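Robotics club: the tidy desk challenge

Members who wandered past our end of the Wellommont building in November will have noticed the black tablecloth and wondered if we were holding a séance. We weren't. Gráinne Nic Aodha and the second-year group have entered the Drurkar student competition, and the task they drew is putting toiletries into a desk organiser.

I'll admit I was not won over when she told us. The club has two arms, a decent amount of bench space and a lot of clever people, and we are going to spend the winter on a job my niece does before breakfast. Gráinne's answer was that my niece has had years of practice and the arms have had a few evenings. Fair enough, but I have heard versions of that speech before, usually just ahead of a request for money.

The rules at least are clear. Each team gets 20 minutes at the table and the judges choose the order of the items on the day. A score of 80 gets you through to the final at Eresstead. Points go for things ending up in the right compartment and come off for knocking anything over, and touching the arms once the clock has started ends your run. The two arms can share the work or take turns, as the team likes.
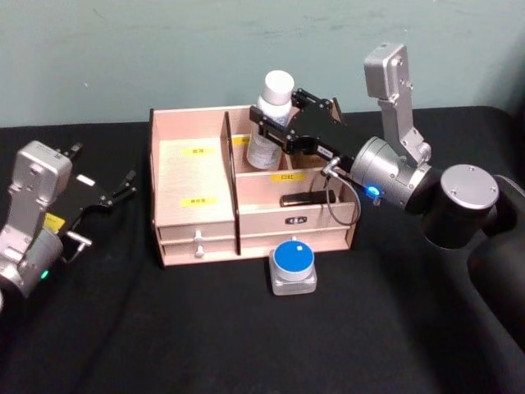
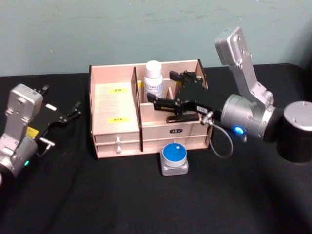
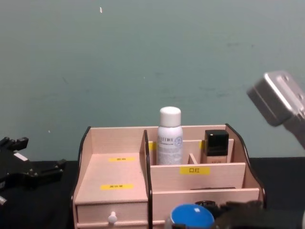

The organiser and its white bottle on the practice table.

The team are using a teaching method from Aidoo, the group that came up from last year's evening class. A member guides the arms through the job many times over and the software learns from the recordings. My doubt is whether it learns the job or just learns our table. Shift the organiser a hand's width to the left, put a lamp on, and I suspect we shall be back to the beginning. I said so at the last meeting and was told that moving things about is already on the list. I'd like to see it nearer the top.

My other grumble is the way progress gets reported. "It worked" can mean it worked once, late in the evening, with everyone holding their breath. I have asked for a plain log of every try, good or bad, pinned up by the door – so far there is a pin.

Still, the group is turning up, and two people who joined for the soldering have stayed on for this. Practice starts at 7 pm, and anyone is welcome to come and watch. Please bring a bottle or jar of your own, preferably an awkward one, and ask Gráinne if the arms may have a go at it. Tell her first if it's glass.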